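Can a robot really learn by practising? 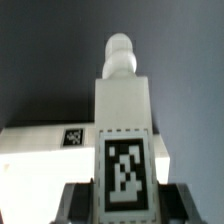 Why do robots practise the same job again and again?
Each try gives the robot's computer more information about what worked and what went wrong, and it uses that to change what it does next time.

People who build robots often say their machine has "learned" something. It's a big word, so let's be a bit fussy about it.

Black and white square patterns like the ones on the white column and the bar are called markers. A computer can spot one in a camera picture and work out where it is and which way it is facing. Handy! But it's also a kind of help. Your kitchen cupboards don't have markers on them.

At Hemham, a team led by Baltasar Marín tested a way of practising called Rellow. The robot had 30 tries at gripping a part and managed 18. Then it practised for about two hours and had another 30 tries. The team hasn't said how many of those worked with the markers covered up. I would like to know that before I clap.

So when you hear that a robot has learned to do something, try asking:

How many tries did it get?
Did anything move between tries?
Was it helped by markers?
Has another team tried it and got the same answer?

A good result can stand up to questions like these. The Rellow one might, but 30 tries in one room is a small test, and I'd want to see it done somewhere else first.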